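Lo que queda en la bandeja

Cuando llegué a vivir en este valle, hace ya muchos inviernos, la primera palabra que aprendí del oficio fue "merma". Me la enseñó Francine Beaulieu, que tiene el horno de la calle alta y que en enero abre a las seis, una hora más tarde que en el resto del año. La merma es lo que el pan pierde de peso entre la masa y el estante, pero ella la usa también para el pan que no se vende. Con los años entendí que son dos problemas distintos, y que el segundo le quita más el sueño.

El horno Caron lleva el nombre de la familia que lo construyó. Francine lo compró con la casa y no quiso cambiar el letrero. Produce 900 barras en una mañana fuerte de verano, y en enero muchas menos, porque los hoteles cierran y los esquiadores prefieren el otro lado de la montaña. El pueblo tiene 2,000 habitantes en los papeles. En la práctica son menos, y cada uno compra el pan a su manera.

– Yo sé quién viene – me dijo Francine –, lo que no sé es si viene con hambre.

Durante mucho tiempo el pan de ayer tuvo aquí un destino claro. Se iba a las gallinas, o a la sopa. La sopa de pan del valle lleva ajo, un poco de tocino y un caldo que debe ser flojo, según las personas mayores, para que el pan mande. Tavion Boateng, cocinero en la fonda de la estación, la volvió a poner en la carta el invierno pasado. Utiliza solamente pan de dos días y lo corta con la mano. Con el cuchillo, explica, la miga queda demasiado lisa y no bebe bien.

Le pregunté si los clientes la pedían. Me contestó que la piden los que la comieron de niños y también los que llegan con frío, y que entre unos y otros la olla se termina. Él compra el pan sobrante a Francine por un precio que los dos se negaron a decirme. Lo recoge al final de la tarde, con las bandejas todavía sin lavar. 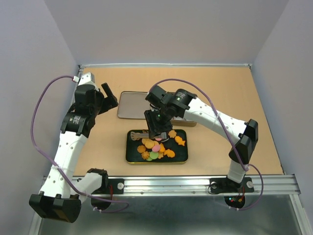
Una cerveza que empieza en el horno

A pocos kilómetros, bajando por la carretera vieja, Gordon McIntyre hace otra cosa con el mismo pan. Lo seca durante 36 horas, lo muele grueso y lo mezcla con la malta. El resultado se llama Troro y es una cerveza turbia, de color de paja, con un final un poco salado que al principio me sorprendió y que ahora busco.

Gordon no es del valle tampoco. Vino por un trabajo de una temporada y alquiló un garaje para guardar los esquís. En ese garaje hizo sus primeras pruebas, que según su propia opinión eran imbebibles. El pan de centeno le dio un sabor a tierra mojada, y el pan con semillas le obstruyó el filtro. Hoy acepta únicamente barra blanca y hogaza, sin aceite, y devuelve lo demás.

El proceso tiene sus enemigos. Manon Fehr, que enseña panadería en la escuela comarcal, prueba la cerveza con gusto pero desconfía de la idea. Teme que un panadero con la salida asegurada deje de calcular bien por la mañana. Para ella el buen oficio consiste en cocer lo justo, y cuenta que su maestro la hacía anotar cada noche, en un cuaderno, el tiempo que había hecho y las piezas que habían vuelto. Conserva 2 de aquellos cuadernos. Me los dejó mirar en su cocina, y es verdad que las semanas de nieve se reconocen sin leer las fechas.

Francine escuchó esta crítica sin enfadarse. También ella apunta, dice, pero en la cabeza.

El día primero del año subí al horno a comprar una hogaza y encontré la tienda casi vacía. Había sobrado mucho pan de la víspera. Francine lo estaba metiendo en sacos de papel, unos para la fonda y otros para Gordon, y apartó uno pequeño para un vecino que todavía tiene gallinas. Le pedí dos barras duras para hacer la sopa en mi casa. Me las dio envueltas y me recordó que el ajo se pone antes que el tocino.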